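Running the cabinet station at a gripper open day

Applies to: two hand-held grippers, one operator or two, one door cabinet. Written for hosts at the Farkgate site and for anyone taking the station to Clekavdale in November.

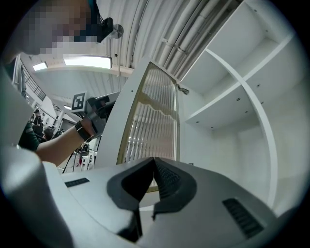 1. Set up the cabinet

Use the white shelving cabinet with the fluted glass door. Clear the shelves before opening. Check the hinge screws and tighten by hand only; power drivers strip the holes.

Swing the door through its full travel. It should stay where it is left. If it drifts shut, pack the front feet with a 2 mm shim and try again.

Keep the floor clear on the hinge side. Visitors tend to gather there, and an operator stepping back needs the room.

2. Check the grippers

Inspect the fingertip pads on both units. The ribbing on the inner faces should be clean and unbroken from tip to base. Wipe with a damp cloth and let the pads dry. Do not use solvent.

Squeeze and release each trigger ten times. The jaws should close evenly and reopen without sticking. A unit that sticks goes back in its case with a tag on it.

Leave the vent grilles uncovered. Visitors' hands will end up over them, so point them out during the handover.

The marker card must sit flat on its mount, with the full white border showing. Replace any card with a bent corner. Spares are in the Bakos case, under the foam.

3. Start recording

Open the Zulholm logger and create a session. Use the station prefix followed by a three-digit number; Farkgate sessions start at 241. Confirm that both units show in the device list before handing anything over.

Set the session limit to 300 seconds. The logger closes the file by itself at the limit. Start a new session for each visitor, even if the last one stopped early.

4. Demonstrate the door task

Run the task yourself first, at normal speed, without commentary. Repeat it slowly and talk through each stage:

- Approach the door from below with the jaws open.
- Line up the pads with the lower rim and close on it.
- Pull in an arc that follows the hinge. A straight pull will slip off.
- Release before moving the hand away.
- Bring the second unit in only after the first has let go.

Lift from the elbow. Turning the wrist hard tilts the marker card away from the tracking cameras and leaves gaps in the recording.

5. Hand over to a visitor

Fit the wrist strap and adjust it before the visitor takes any weight. Allow 3 attempts per person. Stand beside the cabinet on the shelf side, with one hand free to catch the door.

Children under 12 may hold one unit with an adult supporting it. They do not work the glass door. Give them the foam block task at the next table.

6. Common faults

Pads slide along the rim: wipe the rim as well as the pads. Fingerprints build up quickly over a morning.

Tracking drops out near full opening: check for glare on the glass. Switch off the nearest ceiling light, or turn the cabinet slightly.

One unit missing from the device list: close the logger, reseat the cable at both ends and reopen. Restarting the computer takes longer and seldom helps.

7. Pack down

Close the session, then copy the log folder to the station drive. Coil the cables loosely. Store the grippers with the jaws open so the pads keep their shape, and tape the cabinet door shut before moving it.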